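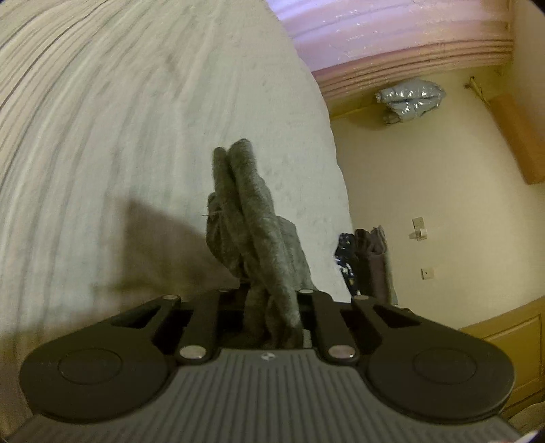
A folded felt cloth over a white bedsheet.

How to Set Up a Sleeping Loft in a Tiny Home

When we moved into our little place at Clostden, the loft was the part I'd looked forward to most and thought about least. I'd pictured myself up there with a book and a cup of tea, rain on the roof, all very cosy. What I got for the first few weeks was a bumped head, a clammy mattress and a quilt that slid off the end every night! So if you've just picked up the keys to your own tiny home, pop the kettle on and let me walk you through how I'd do it from scratch.

Step 1: Work out your headroom

Before you buy anything, climb up and sit cross-legged where your pillow will go. Have someone downstairs pass you the tape measure (you will forget it, I always do). Measure from the loft floor to the lowest bit of ceiling, then take off the depth of your mattress. If you can't sit up comfortably with what's left, look for a thinner mattress or turn the bed so your head is under the ridge.

Step 2: Get some air under the mattress

A mattress straight on the floor will sweat in a small house, especially in August when the windows stay shut and you're cooking pasta right underneath it. I put down a slatted base with a few centimetres of clearance. Ours is the low one from Drellico, which came in 2 halves and went up the ladder without any swearing. Lift the mattress once a week and prop it against the wall while you have breakfast.

Step 3: Choose bedding you can manage on your knees

You'll be making this bed kneeling on it, so keep things simple. Fitted sheets with deep elastic are worth every cent. I gave up on a top sheet altogether and went to a doona with a washable cover, and I keep a wool blanket rolled at the foot for the really cold nights. Two sets of sheets is plenty: one on the bed, one in the wash.

Step 4: Fix a rail and a light

Check what your builder or local council asks for before you settle on a rail height, as it varies from place to place. Mine is bolted through the loft beam with four bolts, and I give them a tighten whenever the seasons change and the timber moves. For light, I love my clip-on Böttcher lamp. It sits on the rail and I can reach it half asleep.

Step 5: Find a home for the small things

There's no room for a bedside table, so I screwed a narrow shelf to the wall at pillow height. It holds my glasses, a water bottle with a proper lid, and whatever I'm reading. Spare blankets live in flat Nedier bags along the low side, where you can't do much else with the space anyway.

Then sleep up there for a few nights before you drill any more holes. I moved my shelf twice, and I've still got the filler out for the old screw marks.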